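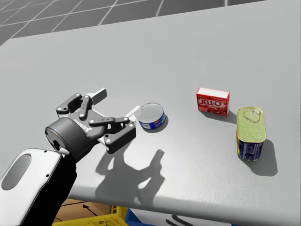 周日下午本来打算睡个长觉的,结果被一通电话叫起来,从那以后这一整个星期都在跟一个夹爪较劲。现在总算能坐下来喝口热茶了,我想把这件事从头到尾讲一遍,可能有点长,大家慢慢看,看累了就明天接着看。

先交代一下我们在做什么。项目叫 Usuga,双臂机器人从桌面上抓日常食品,罐头啦、盒子啦、瓶子啦,抓起来放到指定的地方。听着简单得很对吧,我妈到现在还问我,抓个罐头怎么要抓一年多。

绝大部分工作在仿真里做,用的是 Senus 这套环境。真机放在 Mekholm 那边的实验间,离我们办公室要坐挺久的车,所以平时都是仿真里跑顺了,攒一批改动,再统一送过去上真机。真机那边的夹爪驱动是 Dedstead,记住这个名字,后面它要出场很多次。

电话就是 Mekholm 打来的。那边的同事语气特别平静,平静得让我一下子就醒了。他说:“你们那个新版本,夹爪自己合上了,夹住了我的手套。”

我第一句话问的是手有没有事。没有事!手套指尖那块被夹住,手指头已经缩回来了,他按了急停,手动把夹爪松开,手套上留了两道印子。我隔着电话还是出了一身汗。

后来他跟我讲经过,当时机械臂是停住的,夹爪张着,他想把目标罐头往旁边挪一点点,手就伸过去了。按规程是要先切到维护模式再伸手的,他没切。他自己先认了这一条,反反复复认了好几遍,认得我都不好意思。

可我们这边也绝对不能拿这一条当挡箭牌。一个张着的夹爪,没有人给它发闭合指令,它凭什么自己合上?规程是最后一道门,前面那几道门都开着,那就是我们的问题。

我先翻指令日志。上层规划器最后一条发给夹爪的指令是“张开”,清清楚楚。再往后什么都没有,空白。然后夹爪就合上了。看到这里我心里是有点发毛的,大晚上的,一个人在客厅。

第二天一早拉着大家一起看,第一个怀疑对象是硬件。有人说会不会是夹爪掉电以后弹簧回位,查了型号,没有这个结构。有人说会不会是线松了误触发,Mekholm 那边把接头一个一个拔下来重插,也没有复现。

第二个怀疑对象是规划器。因为这一版刚好改过抓取前的预备动作,嫌疑很大,写这段代码的同事脸都白了,中午饭也没吃几口。我们把他那段代码来来回回读了一整天,什么都没找着。晚上我给他带了份炒粉,顺便道歉。

到了第三天,大家都有点蔫了,有个平时话很少的同事问了一句:指令日志是在哪一层记的?

在翻译层记的。规划器的指令先到翻译层,翻译层再转给底下的驱动或者仿真。也就是说,如果有什么东西绕过翻译层直接跟夹爪说话,我们的日志里是一个字都不会留下的。

说到这里得讲讲翻译层为什么存在。夹爪开合程度,两边都用 0 到 100 的数来表示,这本来是好事。可是在我们 Senus 的配置里,100 是完全张开;到了 Dedstead 那边的接口里,100 是完全闭合。正好反着的。

这个坑我们早就知道,项目刚开始第一个月就踩过。所以才写了翻译层,往真机送的时候用 100 减一下,往仿真送的时候原样放行。写完大家还挺得意,觉得这个坑从此填平了,文档里也就留了一行字。

然后今年开春,我们加了一个看门狗。

看门狗的意思是,夹爪这边如果超过 60 毫秒没有收到新指令,就认为上层可能卡死了,自动让夹爪去到一个“安全位置”。当时开会讨论安全位置是什么,大家都说当然是张开嘛,张开就不会夹到人。于是配置文件里写下了 safe_position: 100。

你们已经猜到了吧……看门狗为了反应快,是直接挂在最底层的。它不经过翻译层。

所以在仿真里,看门狗一触发,夹爪张开,跟我们想的一模一样,测试全部通过,绿油油一片。到了真机上,看门狗一触发,同一个 100 送进 Dedstead,夹爪用全行程合上。一个专门为了保护手写的功能,把人家的手套给咬了。

我看到那一行配置的时候,盯着它看了好久。那行是我写的。提交记录里是我的名字,提交说明写的是“增加夹爪安全保护”。这几个字我现在看着还是脸上发烫。

当天下午我们就在仿真里复现了。办法很笨,在规划器里人为塞一个停顿,两条臂都停在物体上方,夹爪张着,然后掐断指令,看底层到底收到了什么数。原来只看画面是看不出问题的,张着的还是张着,得去读底层那个原始数值。 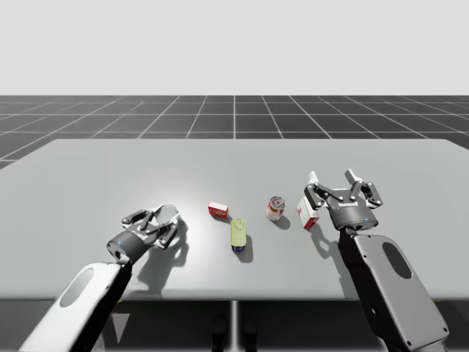 两条臂分开试,左边掐断、右边不掐,再反过来,再一起掐。每一次底层收到的都是 100,每一次翻译层的日志都是空的。到这一步,原因就算坐实了,屋里安静了一会儿,然后那位被冤枉的同事长长地出了一口气。

接着我们把真机驱动的模拟端接上来,就是不接电机,只看驱动会算出什么目标位置。掐断指令,目标位置立刻跳到完全闭合。那一瞬间我倒是挺高兴的,找虫子的人大概都懂这种高兴,找到了总比没找到好。

但事情还没完!紧接着就有人问,那看门狗平时到底触发过多少次?因为如果它只在我们人为卡住的时候才触发,那 Mekholm 那天又是谁卡住的呢?

我们就去翻攒下来的仿真记录。最近这一批一共 3310 条,底层的原始数值幸好都存着(当初还有人嫌占硬盘要删,感谢没删),写了个小脚本去数看门狗触发过的。

727 条。

我当时以为脚本写错了,又让另外一个同事不看我的代码自己写了一遍。还是 727 条。

这就把另外一桩悬案也给破了。这几个月我们一直有个很头疼的现象,仿真里抓起来的东西,有时候提到一半会掉。罐头掉过,小盒子掉过,瓶子掉得最多。我们一直以为是接触参数没调好,摩擦太小,夹不住。

于是我们做了什么呢,我们把摩擦系数调高了。还是掉。又调高了一次。掉得好像少了一点,其实就是那几天机器比较闲。为了这件事我还写过一份挺长的内部说明,分析瓶子表面弯曲、接触面小,容易滑脱,配了曲线的。现在那份说明顶上加了一行大字:结论作废。

真正的原因是看门狗在半空中把夹爪张开了。夹得好好的,上层卡了一下,底层说“危险!张开!”,东西当然就掉了。跟摩擦一点关系都没有,瓶子白白背了好几个月的锅。

那么上层为什么会卡呢。查下来是存图像的那一步。双臂一起跑的时候图像存得多,写盘和发指令偏偏挤在同一个线程里,硬盘一忙,指令就晚到。单臂跑的时候几乎没有,所以早期测试没有碰上。

Mekholm 那天也是同一回事,那台工控机的盘快满了,写得特别慢。机械臂停在那里等下一步,指令流断了一下,看门狗醒过来,然后就是前面说的那副手套。

把这几件事摆在一起看,我自己最难受的地方是,征兆早就在了。仿真里的掉落就是看门狗在喊我们,只不过在仿真里它喊出来的结果比较温和,掉个罐头而已,重置一下就回到桌上了,没有人会心疼一个仿真里的罐头。

下面讲讲怎么改的,给可能在做类似东西的朋友参考一下,也欢迎挑毛病。

首先,所有跟夹爪有关的地方,不许再出现光秃秃的数字。要张开就写张开,要闭合就写闭合,中间的开度必须带上名字,叫“张开程度”,数值越大张得越开。谁再写一个裸的 100 进来,代码检查直接不给过。

看门狗还留在底层,反应速度要保住。但它发出去的东西要过同一份换算表,换算表只有一份,仿真和真机各自声明自己的方向,启动的时候先自检。自检就是让夹爪动一小段,读回来的指间距离应该变大,要是变小了就拒绝启动。

日志挪到最底下去记,并且每一条都要写是谁发的。规划器发的、看门狗发的、人手动发的,分得清清楚楚。这条是那位话少的同事坚持要加的,他这次立了大功,奶茶我请到月底。

存图像单独开线程,这个最好改,半天就改完了。改完重新跑双臂,看门狗安安静静的,一次都没叫。我反而有点不放心,又手动掐了几回,确认它还活着。

然后是争得最凶的一条:安全位置到底应该是什么?

我原先想当然地说张开。可是你想,如果夹着一个重东西,或者夹着玻璃瓶举在高处,一断指令就撒手,底下要是有人的脚呢?另一派说保持不动。保持不动的话,万一正夹着手指头,那就一直夹着,也很可怕。

吵了整整一个下午,白板擦了又写。最后定下来的办法是看状态:手里没有东西,就停在原地,哪儿也不去;手里有东西,保持夹持,但是力降到刚好能拿住的程度;如果正在闭合的过程中断了指令,就停下并且退开一小段。

第三种情况还有人有意见,觉得退开一小段也是“自己动”,凡是自己动的都不应该有。我觉得他讲得有道理,所以这条目前在仿真里开着,真机上先关掉,等力传感那边的数据攒够了再说。

数据的事也顺便讲一下。那 727 条没有全扔,先整体挪出训练集,单独放一个目录。里面有一部分看门狗触发的时候夹爪本来就是张着的,动作没有受影响,理论上还能用,但是要一条一条确认,这个活儿暂时归我。应该的。

摩擦系数也退回到最初的数值了。退回去那天我心里还咯噔了一下,怕东西又开始掉。结果跑了一晚上,抓起来的东西都稳稳当当。瓶子,对不起啊。

再讲讲规程。Mekholm 那边把维护模式的开关从软件界面里挪了出来,做成工作台边上的实体旋钮,手伸进去之前拧一下,夹爪的驱动就断使能。以前要在屏幕上点好几层菜单,你让一个只想把罐头挪一挪的人去点菜单,他十有八九懒得点,换成我也一样。

我把看门狗这件事写成了事故报告,第一稿写得太像检讨书了,通篇都是我怎么怎么粗心。同事看完退回来,说你把自己骂一顿,下一个人照样会踩进去,请把配置文件为什么允许这样写讲清楚。我又改了两稿,现在这版干巴巴的,但确实好用多了。

报告里有一小节,列的是“哪些测试本来可以拦住它”。写这一节挺受教育的。我们有测翻译层的,有测看门狗的,有测真机驱动的,各测各的,都过。唯独没有一个测试是把看门狗和真机驱动放在一起跑的。现在有了,每次提交都跑。

被夹了手套的那位同事,我前天坐车过去看了他,带了一双新手套和一盒点心。他把旧手套挂在工作台旁边的钩子上,说留着,谁来实验间先看一眼。我站在那儿看了半天,两道印子比我想的要深。

昨天下午新版本上了真机,先不放任何东西,空抓,专门掐指令。掐一次停一次,夹爪老老实实待在原地。旋钮也试了,拧过去,夹爪就没劲儿了。然后才开始放罐头,一个一个来,速度调得很慢,大家都退在黄线外面。

下一步要做的还有不少:自检的那一小段动作,在夹爪里已经有东西的时候该怎么办,还没想好;断电重启以后它不知道自己手里有没有东西,这个也要补。如果你们那边有现成的做法,特别想听听,评论里写长一点没关系,我就爱看长的。

另外有朋友私信问我,0 和 100 的方向到底哪边算标准。我翻了一圈手头的资料,各有各的写法,没有统一过。所以接新夹爪的第一天,请先手动发一个很小的变化量,离它远一点,看它往哪边走,把方向写在纸上贴到机器旁边。

茶凉了,我去续一杯,剩下的私信晚点回。手动检查那批数据刚看到瓶子的部分,今晚再看一会儿。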